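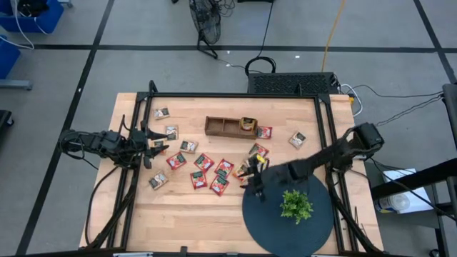

Lakach : rapport d'étape, 2024-08-16
À l'attention d'Ekua Tsikata

Alphabétisation du soir
Le registre compte 317 inscrits. Je me méfie de ce chiffre : Yaw Dramani y laisse les gens qui ne viennent plus depuis février. Le test de lecture, lui, a été passé par 100 personnes, presque toutes du groupe avancé. Difficile d'en tirer un progrès.

Dépenses
Sur les manuels, 2,725 engagés. Wandier facture toujours le transport à part, malgré le devis. J'ai demandé un avoir, sans réponse.

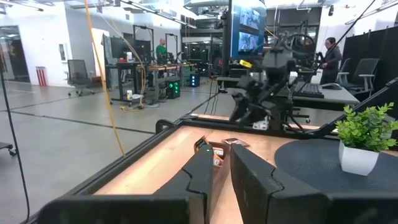

Suite
Abena Akolgo propose d'ouvrir un second groupe à Kyei. Je n'y suis pas favorable avant un pointage sérieux des présences, sur 30 séances au moins. Le registre corrigé vous parviendra avec les factures.

Nana Laryea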